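Chapter 5
Rules for Grippers Used in the Home

Kamran Rind and Amna Usmani

A gripper which works in a home meets soft things, and soft things do not keep their shape. In the factory the rules were written for hard parts in known places. This chapter presents the rules of good practice that we teach for bedding, clothing and similar items. They follow the order of the Jafri checklist, which has 11 points, and the reader should keep the checklist open while reading.

First we study the limits for closing force. Then we study how the fingers should approach a cloth surface, and at the end how the work must be recorded. The cases come from the Brirkgate apartments, where more than 121 sessions were reviewed. Section 5.8 is harder than the others and may be left for a second reading.

Terms in bold are explained at the end of the chapter. The word "operator" means the person who holds or commands the gripper, also when this person is still in training.

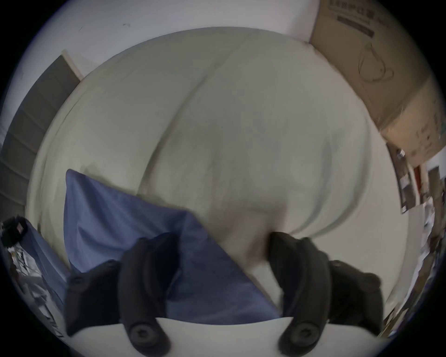 Should the closing force be set again when the operator changes from one fabric to another?

The force must be checked at each change of fabric, and the new value is written in the session record before the fingers close.

5.1 Limits for closing force

We begin with the simplest case, a single layer of cloth on a flat support.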